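Kelar Institute Robotics Program
@kelarrobotics
2026-07-13

1/ The summer session of the Milus student project is now in its final stretch. Over the next few posts we set out what the teams have been asked to do and where the work stands.

2/ The task set in June is tool handling. Each team must program a gripper to take hold of a cordless screwdriver, lift it clear of the table and present it to a screw in a test panel. The panels were supplied by Van Beek.

3/ Most of the early effort goes into the approach. The fingers must be open wide enough to pass either side of the collar, and the wrist must be turned to match the angle at which the tool has been laid down.

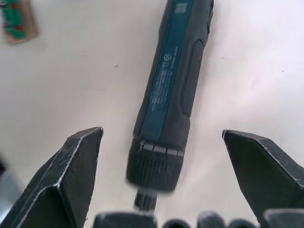

Gripper open at the collar of the screwdriver, Milus project.

4/ Teams record every attempt, including those that fail. The shared log stood at 3137 entries this morning, against a target of 3000 for the session. Of these, 1057 have been reviewed and labeled by students.

5/ Review is slower than recording, and we had expected this. Two students must agree on a label before it is entered. Where they differ, the attempt is set aside for the Thursday meeting.

6/ The second part of the task concerns the grip itself. A cordless screwdriver is smooth along the body and ribbed at the collar, and a hold that looks firm at rest may shift once the bit meets a screw. 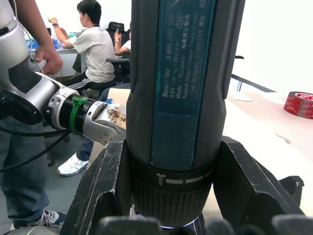 7/ For that reason teams are graded on the hold as well as on the screw. A tool that turns in the jaws while driving counts as a partial result, even if the screw is fully seated.

8/ A note on the rules - settings may be changed between attempts, but not during one. Any change to finger opening or closing force must be written in the log before the next attempt begins.

9/ There are 14 students enrolled this session, working in mixed teams from the Priltidis and Kelar campuses. Several had not programmed a gripper before June.

10/ Final runs will be held at the Priltidis campus. Families and staff are welcome to attend, and the schedule will be posted on this account once the teams have confirmed their running order.

11/ Applications for the fall session of Milus open after the final runs. Prior experience is not required. Questions may be sent to the program office by direct message.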